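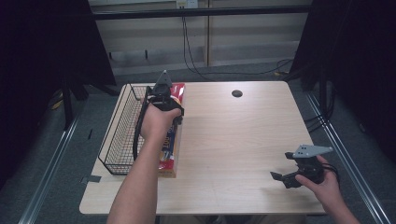

Leave the small telescopes open

The observatory at Sturport will close its two smaller domes in April and put the money into survey work. I think this is a mistake. Big surveys find variable stars by the thousand, but they rarely stay with one. The Sturport record of a single red giant goes back 40 years – same site, same filters – and a gap in it can't be filled later. Keeping both domes open would take 7 nights a month from existing staff. That seems a fair price to me.

9th January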